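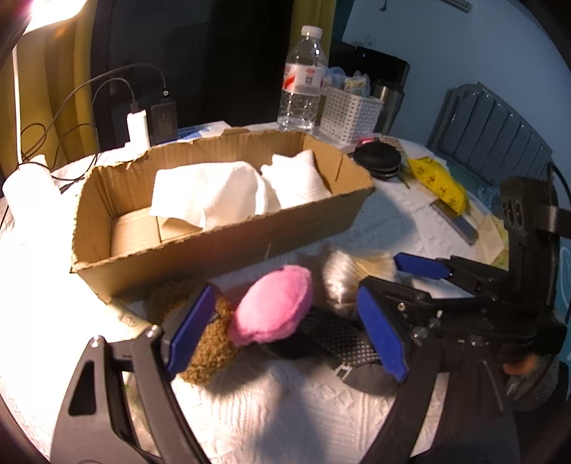 Departamento de Automática y Robótica – Grupo docente Clakine

Apuntes de la sesión 9. ¿Saben ya las máquinas recoger una mesa?

Os paso por escrito lo que conté en clase, con un par de añadidos que se me quedaron fuera porque, como siempre, me enrollé con la parte de percepción. Lo que va entre paréntesis no entra en la prueba, pero leedlo igual, que luego en prácticas se nota quién lo ha leído.

Empiezo por la pregunta que me hacéis todos los años: si un brazo industrial suelda una carrocería con una precisión de décimas, ¿por qué no me ordena el cuarto? Pues porque la carrocería llega siempre al mismo sitio, en la misma postura y con la misma forma. En una mesa de casa no se cumple ninguna de las tres cosas. Coged la de arriba: una caja de cartón abierta con tela blanca dentro, una cosa rosa y blandita entre los dedos de la pinza, otra marrón y rizada justo detrás, cables, una botella de agua, plásticos arrugados. Para vosotros, dos minutos de trabajo y sin pensar. Para un robot es un examen final de tres asignaturas a la vez.

1. Ver

El blanco sobre blanco es una faena. Tela blanca dentro de una caja, mantel blanco debajo y una lámpara encendida que se come la textura por el lado izquierdo. ¿Dónde acaba una tela y empieza la otra? Vosotros lo sacáis por los pliegues y las sombras; un segmentador entrenado con objetos de catálogo puede daros perfectamente un solo bulto. Y el plástico transparente es todavía peor, porque muchos sensores de profundidad lo atraviesan o devuelven ruido (en la práctica 4 vais a sufrirlo con una botella, avisados estáis).

Luego está lo que se tapa. El paquete amarillo monta sobre un aparato gris que parece un teléfono. Si el planificador trata los dos como una sola pieza, el agarre sale mal calculado desde el principio.

2. Agarrar

Con objetos rígidos tenemos teoría de sobra: puntos de contacto, cono de fricción, cierre de fuerza. Con los blandos casi todo eso se tambalea, porque la forma cambia en cuanto los tocas. Lo rosa tiene una ventaja enorme, y es que perdona: si aprietas de más, cede; si entras torcido, lo más probable es que también salga. Una tela arrugada perdona el agarre pero no lo que viene después. Cogerla es fácil, doblarla es otra película.

Fijaos también en los dedos: largos, con una almohadilla azul oscuro en la cara interior y un mecanismo de barras articuladas. De aquí sale una pregunta que me encanta para la pizarra: ¿cuánto trabajo le podemos quitar al control si dejamos que lo haga la mecánica? Mi opinión es que bastante más de lo que se enseña en los libros, pero traed la vuestra.

3. Decidir

Esta es la parte que más se subestima. «Recoge la mesa» no dice qué va a la caja, qué se queda y qué se tira. ¿El plástico arrugado es basura o envuelve algo? ¿Los adaptadores se guardan o están en uso? Hay que conocer las costumbres de la casa, y eso no está en la cámara.

Un dato de nuestro banco de pruebas, el Bekolum: hicimos 1000 intentos de coger un solo objeto de una mesa desordenada y salieron bien 719. A mí me parece un resultado estupendo, ¡de verdad! Ahora haced la cuenta para una mesa con diez objetos, suponiendo que los intentos son independientes y que no se puede repetir. Sale por debajo del 4 %. Si dejáis que el robot reintente la cosa mejora muchísimo, siempre que se entere de que ha fallado – y ahí volvemos al apartado 1.

¿Y en el taller?

Mejor, con matices. En la célula de Weradside, la que vimos en enero, el robot vacía bandejas de piezas conocidas y el porcentaje de acierto subió de 81 a 86 solo con cambiar la iluminación. Ni una línea de código. Apuntadlo, porque en casa no podéis pedirle a la gente que cambie las lámparas.

Para la próxima sesión

Elegid una tarea doméstica pequeña (poner una tela dentro de una caja, por ejemplo) y escribid en una cara qué tendría que ver, agarrar y decidir la máquina, y en qué punto creéis que fallaría primero. Se puede hacer por parejas. Quien use el simulador Iyer que adjunte el fichero de configuración, que el año pasado me volví loca intentando reproducir los resultados.

Versión del 8 abr 2018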